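Parquet flooring

Parquet is a floor covering made of short hardwood pieces laid in a regular pattern. The pieces may be solid wood or may consist of a hardwood wear layer bonded to a softwood or plywood core. The term is used loosely in the trade, and many suppliers apply it to any hardwood floor supplied in short lengths.

Construction

Solid parquet is milled from a single piece of wood, usually oak, ash, beech or maple. A common block thickness is 14 mm, of which only the part above the tongue can be sanded. Engineered parquet of the same total thickness has a wear layer of 4 mm in the heavier grades. It moves less with changes in humidity and is preferred over heated subfloors.
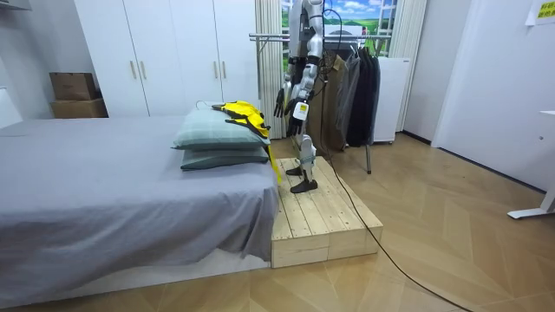

Species and finish together determine the color of the floor. Oak darkens slightly under clear oil, while ash and maple stay pale under a water-based lacquer and tend to yellow under an oil-based one. Light tones are common in bedrooms, as with the light floor beside the bed shown here, and they make fine dust less noticeable than dark stains do. Prolonged exposure to daylight alters all species to some degree, and areas under rugs or furniture keep their original tone for longer.

Patterns

The simplest pattern is the strip or brick bond, in which the end joints of neighboring rows are offset. Herringbone uses rectangular blocks set at right angles to one another. Chevron blocks are cut at an angle at both ends so that they meet in a straight line. The Flastberg pattern, a regional variant of basket weave, alternates square panels with a narrow border strip - it produces more waste than plain basket weave and is now laid mostly in restoration work. Blocks for herringbone are often sold in a length of 600 mm, although shorter blocks suit small rooms better.

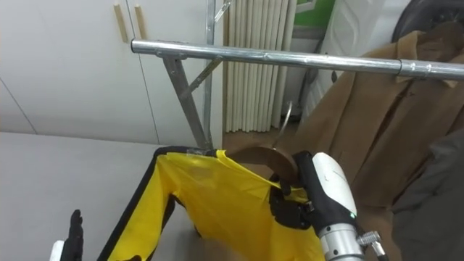

Installation

The subfloor must be flat, clean and dry before work begins. Wood is stored unopened in the room where it will be laid, commonly for 14 days, so that its moisture content can settle. Solid blocks are glued over their full surface. Engineered boards may be glued, nailed or laid floating over an underlay. An expansion gap is left at every wall and fixed object and is covered by the baseboard.

Fitted closets are normally installed before the floor if they are heavy. Freestanding furniture is brought in only after the adhesive has cured, and felt pads are placed under

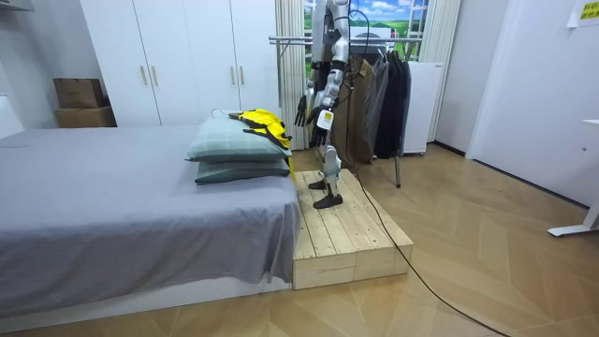
the legs of beds and tables to prevent scratches. Wide, flat bases spread the load better than narrow legs, but they also restrict air movement across the surface.

Maintenance

Dry sweeping or vacuuming with a soft brush removes the grit that causes most surface wear. Wet mopping is avoided, as water entering the joints can swell the edges. Oiled floors can be repaired locally. Lacquered floors usually have to be sanded and recoated across the whole room.

See also: Baseboard; Flastberg pattern; Subfloor; Wood finishing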